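Gronton (robot learning method)

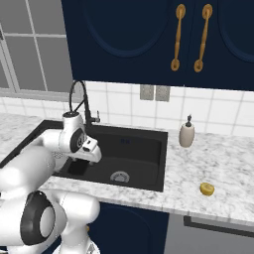
Gronton is a method for training robot manipulation policies in simulated kitchens and transferring them to a physical arm without further training on the real machine. It was developed by Chrysanthi Ververidis at the Deligiannis Laboratory and is named after the street where the laboratory had its first workshop. The method is best known for its treatment of surface appearance during training, called staged re-texturing.

Background

Policies trained in simulation often perform poorly on real hardware, a problem usually called the reality gap. A common remedy is domain randomization, in which colours, lighting, camera position and physical properties are varied during training. Ververidis argued that wide randomization from the outset slows learning in kitchens, where sinks, taps and stone countertops already present difficult reflections and dark areas with little visible depth. Her early experiments used a single rendered kitchen with the arm working over the sink.

Method

Training proceeds in seven stages. In the first, the arm learns in one fixed kitchen with unchanging materials and light. Each later stage releases one group of properties for variation, beginning with countertop texture and ending with camera pose. A stage ends when the success rate on held-out object placements stops rising over 200 consecutive evaluation episodes.

The policy takes colour images and joint angles as input and outputs changes in gripper position and orientation. Depth images are used only by a second network, the critic, which is discarded after training. Kitchen layouts are produced by Burkska, a scene generator written at the same laboratory, which assembles cabinets, fixtures and small countertop objects from a shared library. Burkska checks that the arm can reach the basin floor and rejects layouts where it cannot.

Results

The main study used 411 generated kitchens for training and 22 for testing. Tasks included placing an object in a sink, lifting one out, and turning a tap lever. Staged re-texturing reached the same simulated success rate as full randomization with fewer training steps. On the physical arm it did better at placing and lifting, while the two approaches performed equally well at turning the lever.

Most of the remaining failures happened inside dark basins, where the policy misjudged the height of the floor and released objects too early. A later version added a penalty for releasing above a set height, which reduced these errors but made the arm slower.

Limitations

The order of the stages was chosen by hand, and reversing it removed most of the benefit. Water is not simulated, so the method has not been tested with a running tap or a filled sink. Soft and deformable items such as sponges and dishcloths are also excluded.

Related work

Fatness, an earlier project at the laboratory, studied grasp margins by enlarging the collision shapes of objects during training and gradually shrinking them to their true size. Gronton uses the same gradual schedule but applies it to appearance. Both projects share a simulator and an object library.

See also

Domain randomization
Curriculum learning
Sim-to-real transfer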